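Kuvgate Stepped Desk Organizer
Item 324, Holmgren Tidy Range

The Kuvgate Stepped Desk Organizer is a tiered plastic unit for small articles that would otherwise collect in drawers, on windowsills and at the bottom of bags. It is supplied by Lukorthorpe to schools, libraries, day centers and private households, and it forms part of the Holmgren tidy range together with the Ustard wall pocket and the Ustard lidded box.

The form is that of a stepped file sorter. The compartments rise from front to back, so that articles kept in the rear row remain in view when the front rows are full. The walls are perforated with rectangular openings, which keep the unit light and allow dust to be rinsed out under a tap.

Intended use

The organizer was designed for mixed contents. Upright items such as small bottles, tubes and pens are best placed in the tall rear compartments. Flat or boxed items, including card games, note pads and packets of tissues, are suited to the middle steps. The low front compartment is intended for whatever is needed most often in the course of the day.

Many customers use the organizer as a fixed place for the contents of a bag. A soft fabric bag is emptied in the evening, the small articles go into the compartments, and booklets and cards are laid flat beside the unit until the bag is packed again. This arrangement has proved popular in classrooms, where children can see at once what has been left behind.

Specifications

Material: molded plastic, single piece
Color: peach-orange; cream and gray to special order
Overall length: 8 inches
Units per carton: 20
Assembly: none required
Suitable for: desk, shelf or floor

The organizer has no lid and no lock. It should not be used for medicines, sharp tools or other articles that must be kept out of the reach of children. For these the Ustard lidded box is recommended, fitted with the separate catch.

Placing the organizer

The unit should stand on a level surface. It may be placed square to a wall or turned at an angle in a corner – the second position leaves the front steps easier to reach from a chair. When it is used on a hard floor, customers may wish to add the felt pads, which are sold separately and fit the underside without glue.

Packing and unpacking a bag

Lukorthorpe recommends the following order for a shared room or classroom.

1. Clear a space in front of the organizer large enough for the bag to lie flat.

2. Take out cards and booklets first and set them to one side, so that their corners are not bent under the bag.

3. Place small bottles toward the back of the organizer with their caps closed.

4. Place boxes and soft packages in the middle and lower compartments. Packages should rest in the steps without being forced.

5. Open out the empty bag, shake it and fold it. Thin fabric bags gather into a mound when they are put down, and printed cards are easily hidden beneath them.
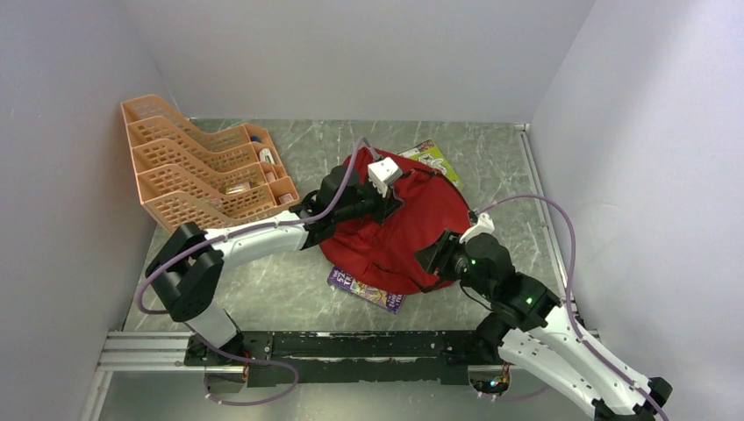
6. Return everything to the bag in the reverse order, with the cards and booklets last.

Care and cleaning

Wash by hand in warm water with a mild soap. A soft brush may be used on the lattice. The organizer should be left to dry upside down on a cloth before articles are put back. It is not suitable for the dishwasher, and strong cleaning fluids will dull the color.

Ordering and supply

Orders are accepted by the single unit or by the carton. In the last full year 3,042 units were supplied, the greater part of them to primary schools. Institutions that hold an account may order in the usual way and should quote the item number on all letters. Special colors are made twice a year, and requests for the next production must be received before the end of November.

Questions about the range may be addressed to Oisín Gallagher, Product Office, Lukorthorpe.

Page last revised July 31, 2024.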